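Automation Users Group
Minutes of the November meeting, held at the Osier site

Meeting opened at 9:40 a.m. The minutes of the previous meeting were accepted with one correction: the conveyor trial listed under Mindach should have been listed under Lacroix.

1. Purpose of visit

The group was invited by Zulta to see its two-arm kitchen handling work in simulation. The session ran in the small training room, with the simulator output on the wall screen. Members from Mindach and Lacroix attended. Osier provided the room and network access.

2. Demonstration

2.1 Zulta gave a short introduction to the simulator and the arm models. The task set for the visit was to place a bell pepper in an oval baking dish using the right arm.

2.2 Zulta stated that the task set holds 434 recorded runs, all in simulation. The target is 2,000 before any work on hardware is considered. Runs are checked by hand and rejected if the dish is pushed off its starting position.

2.3 Mindach asked whether the left arm is used. Zulta replied that it is under control throughout but has no part in this task. Tasks that need both arms, such as lifting the dish by its handles, are planned for the next release.

2.4 Lacroix asked how contact between fingers and soft produce is modeled. Zulta replied that the pepper is a rigid body with adjusted friction. Lacroix noted that this would not show bruising or slip on a wet skin. Zulta agreed and will list it as a known limit.

2.5 Osier asked about release height. No limit is set at present. Osier considers that one is needed for glazed dishes and will send the figure used on its own packing line.

3. Discussion

Cycle time was not discussed, as playback speed had been changed during the session. Mindach requested a log file with unmodified timestamps. Lacroix asked that lighting be varied in later runs. Zulta said this is supported but switched off by default.

4. Actions

Zulta: send log file and list of known limits to all members.
Osier: send release height figure.
Mindach: confirm whether its test bench can take 2 arms at the current spacing.

5. Next meeting

To be hosted by Lacroix. Start time 10 a.m. Agenda items to the secretary in advance.

Meeting closed at 11:55 a.m.

Attachment to item 2

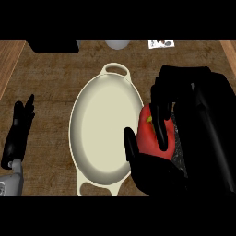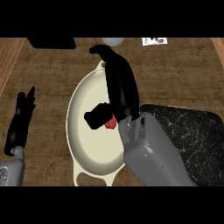 Simulator views, baking dish task. First view: pepper held in the right hand beside the dish. Second view: right arm over the dish.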